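Skotholm Computer Reuse Group
Minutes of the monthly meeting, 2018-08-27

Present: Shiela Dalisay (chair), Trefor Owen, Vanderleia Assunção, Efraín Ticona
Apologies: Osvaldo Vieira
Minutes taken by: Trefor Owen

1. Minutes of the last meeting

Agreed with one change. Under Storage, "shelf by the window" should read "shelf by the sink". Shiela signed them.

2. Matters arising

The padlock on the tool cabinet has been replaced. The spare key is in the desk drawer. Vanderleia still has the long extension cord at home and will bring it in.

Efraín has not heard back from the Macedo building office on the broken light in the stairwell. He will ask again and copy Shiela.

3. Money

The balance stands at $1176. There was one bill since the last meeting, for thermal paste, cable ties and a box of antistatic bags. It has been paid.

Shiela asked if we should go for the Drekar small grant again. The most they give is $3000 and last year we asked for less than that. Agreed to apply. Vanderleia will write the first draft and Trefor will add the costs. The form has to be in by November. Vanderleia would like the draft read by at least one person who has never worked on a computer, as last year's was hard to follow.

4. Donations in and out

22 desktop towers came in from the Grikmont office when they moved floors. Most have drives in them. Grikmont sent a signed letter asking for all drives to be wiped or destroyed, and the letter is in the blue folder.

The library has asked for a set of working desktops for its back room. They need monitors too and we are short of those. Efraín will put a note on the notice board. Shiela suggested asking Grikmont as well, as they may have replaced theirs in the move. Trefor to write to them.

There was some discussion of laptops. We have a pile with no chargers. Agreed not to accept any more without a charger, apart from ones already promised.

5. Strip-down and parts

Efraín reported on the towers. He would like everybody to follow the same order when opening a case, as parts have been going into the wrong boxes. The order agreed is:

Unplug, press the power button once, lay the case on its side.
Take the side panel off and keep it next to its own case.
Check that the graphics card is seated before deciding that a machine is dead.
Take the hard drive out in its clips and label it with the machine number.
Leave the power supply in unless it has failed the test.

Vanderleia asked what to do about the panels, which get mixed up. Masking tape with the machine number on the inside, for now.

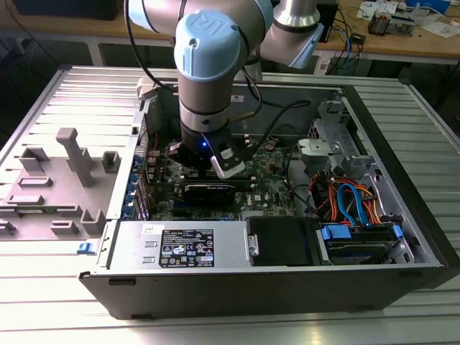 Trefor said the colored clips and release tabs should be kept even when the case is scrapped. The drive clips are the part we run out of first, and they cost more to post than to buy. Efraín has a tub for them. It will go on the shelf by the sink and not on the bench.

Graphics cards: agreed to keep any that work, bagged, with the model written on the bag. Cards with a noisy fan go in the repair tray. Trefor will go through the repair tray before the next meeting.

Loose SATA and power cables have been taking up too much room. We will keep 40 of each kind, tied in bundles, and the rest goes to recycling. Shiela was not in favor of throwing out good cables but agreed to try it.

Power supplies: Osvaldo sent a note asking that no one open one up, whatever the fault. Agreed. Failed ones are to be marked with red tape and put in the bin under the stairs.

6. Wiping drives

Two drives failed partway through the wipe. They are to be drilled. Efraín will do this outside - not in the workroom - and enter the numbers in the drive book. Vanderleia pointed out that the drive book is nearly full and will buy another one.

7. Any other business

The kettle trips the breaker if the heater is on. Use one at a time until it has been looked at.

Osvaldo is back next month and will chair.

Next meeting: same room, same time. Shiela to bring the blue folder.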